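Towel

From the Household Textiles Reference 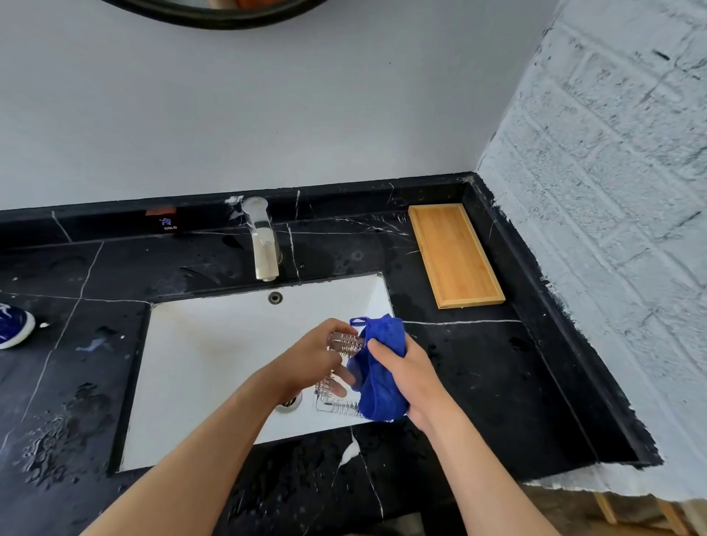 A blue microfiber towel with a hanging loop, in use over a sink.

A towel is a piece of absorbent cloth or paper used for drying or wiping. It takes up water by direct contact, usually through blotting or rubbing, and it is one of the few textiles found in nearly every home, hotel, gym, barber shop and restaurant kitchen in the world. The word came into English from Old French in the Middle Ages, and its first meaning covered almost any cloth used for washing or wiping at the table.

Towels look simple, and that is part of their charm. Behind the ordinary bath towel, though, lies a wonderfully clever weave, a trade that grew up around the public baths of the Ottoman Empire, and a great deal of fiddling with yarn, loops and looms that still goes on today.

Early history

People dried themselves with flat woven cloth long before anyone thought of adding loops to it. Linen was the usual choice wherever flax was grown. It is strong, it takes up water quickly, and it gets softer the more it is washed. Linen cloths were used in ancient Egypt and throughout the classical Mediterranean, and bathers in Roman towns took cloths and scrapers along with their oil.

In medieval Europe the towel belonged as much to the dining table as to the wash basin. Guests at a formal meal had water poured over their hands and were offered a long cloth to dry them on. Fine examples were woven with bands of blue at each end, showing castles, birds and lions, and the cotton and linen cloths of this type made around Perugia in central Italy are still admired by collectors. Many have survived in church collections, where they were used as altar linens.

The Turkish bath and the looped towel

The city of Bursa, in what is now Turkey, has a special place in the story. Weavers there supplied the hammam, or public bath, with a flat cloth called the peshtemal. It was long enough to wrap around the body, light enough to carry and thin enough to dry quickly between uses. Brides were given sets of bath cloths, often with embroidery at both ends, and the best work is astonishing to see up close, with gold or silver thread worked so neatly that the front and back match.

Over time the weavers of the region also made cloth with small raised loops. The Turkish word havlu, meaning towel, is connected with the idea of something that has a pile. Looped towels were slow to make by hand and remained a luxury until the middle of the 19th century, when English manufacturers worked out how to produce them by machine. The result was sold as the "Turkish towel," and the name stuck for generations.

How terry cloth works

Terry cloth needs two sets of lengthwise yarns, known as warps. One is held tight and forms the ground of the fabric. The other is kept slack. The crosswise yarns, called the weft, are first laid a short distance away from the finished edge of the cloth, and then several of them are pushed forward together. As they slide along the tight warp, they drag the slack warp with them, and it has nowhere to go but up. It pops out as a row of loops!

Each loop adds surface for water to cling to. Longer loops hold more water and feel plusher, but they also snag more easily and take longer to dry on the rail. Shorter, denser loops wear better. If the loops on one side are sheared off, the cloth becomes velour, which has a soft, velvety face and prints beautifully but doesn't dry the skin as well as the looped side. Beach towels are often made this way, with the printed velour on one face and plain terry on the other.

The flat band near each end of a bath towel is called the dobby border. It is woven without loops, helps the towel keep its shape, and gives the designer a place for a pattern.

Materials

Cotton is by far the most common fiber for bath towels. Cotton fiber gets stronger when wet, an excellent quality in something that is washed so often. Long-staple cottons can be spun into finer, smoother yarns with fewer loose ends, so the towel sheds less lint.

Linen remains a favorite for kitchen and glass towels. It leaves very little fluff behind, and a good linen cloth can last for decades. Cotton and linen blends, usually called union cloth, cost less and share some of the same qualities.

Bamboo-based viscose is soft and takes up water well, though it is weaker when wet and is often mixed with cotton.

Microfiber is made of extremely fine synthetic filaments, commonly polyester and polyamide. In many types the filaments are split during manufacture into wedge-shaped strands, and water and grease are drawn into the narrow gaps between them. Microfiber towels are light and quick to dry, and they are widely used by swimmers, travelers and anyone cleaning glass or a car. Fabric softener leaves a coating that makes them less absorbent, and high dryer heat can damage the fibers.

Weight

The weight of a towel is normally given in grams per square meter, shortened to GSM. Light towels suit the gym and the kitchen, medium weights are the everyday choice for the bathroom, and the heaviest ones are sold as hotel or spa quality. Weight alone doesn't settle how well a towel dries. A lighter towel made from good yarn can easily beat a heavy one made from poor yarn, and the finish applied at the mill matters too. Many brand-new towels are treated with softeners to feel silky in the store and only reach their best after a few washes.

Types

Bath towel. The standard towel for drying the body after a bath or shower.

Bath sheet. A larger version of the bath towel, big enough to wrap up in completely.

Hand towel. Kept by the basin, and often the most heavily used towel in the house.

Washcloth. A small square used wet, with soap. In parts of Europe it is replaced by a mitt that fits over the hand.

Tea towel or dish towel. A flat cloth, often cotton or linen, for drying dishes. Souvenir tea towels printed with maps, recipes and local sights are a lively collecting field of their own.

Roller towel. A continuous loop of cloth hung on a bar. It was once a fixture of schools and railroad stations.

Tenugui. A thin, flat-woven Japanese cotton cloth, usually dyed with a pattern and left unhemmed at the short ends. It serves as a towel, headband, wrapper or wall hanging, and the range of traditional designs is a delight.

Oshibori. A damp hand towel, hot or chilled, offered to guests in Japan before a meal.

Paper towel. Disposable, sold on a roll or folded into a dispenser.

The Tremwood mills

The river town of Tremwood makes a fine small case study in how towel weaving shaped local life. At its height the town had 5 mills, the largest of them being Mateos, which ran 296 looms under one long sawtooth roof. Mateos wove plain white terry for hospitals and steamship lines. Its neighbor Rollow specialized in roller towels, woven with a red stripe down each side, and the Rollow stripe can still be spotted on cloths that turn up at flea markets in the area.

The Fluler works, the smallest of the group, is the one that textile people get excited about. It produced a waffle-and-loop cloth in which raised squares alternated with patches of short terry. The historian Rania Rawashdeh has traced the pattern through surviving order books and considers it the most inventive product the town ever made. The cloth was awkward to weave, and output was never large. Leandro Nieto, a handweaver, spent nearly 20 months working out the original threading from a worn scrap, and his reconstruction is now shown on a working loom every Friday in the old Fluler dye house. Visitors can feel the finished cloth, and it really is lovely stuff, springy and crisp at the same time.

Care

Towels should be washed before first use to remove mill finishes and loose fiber. Too much detergent is a common cause of stiffness, as the residue builds up between the loops. A good shake before drying helps the pile stand up again, whether the towel goes into a dryer or onto a line. A pulled loop should be snipped off with scissors and never tugged, and cutting it will not make the weave unravel.

Damp towels left in a heap soon smell musty. Spreading them out on a wide rail works much better than hanging them from a hook, where the folds stay wet.

In sports and culture

In boxing, a corner that wants to stop a fight may throw in the towel, and the phrase has become a general one for giving up. Fans of several American sports teams wave small towels in the stands, and a full stadium of them in motion is a terrific sight. Cruise ships and resort hotels are known for towel animals, folded by the cabin staff and left on the bed. Elephants, swans and monkeys are the classics. A skilled folder can make a swan from a single bath towel in under 10 moves.

See also

Terry cloth
Peshtemal
Washcloth
Huckaback
Linen
Waffle fabric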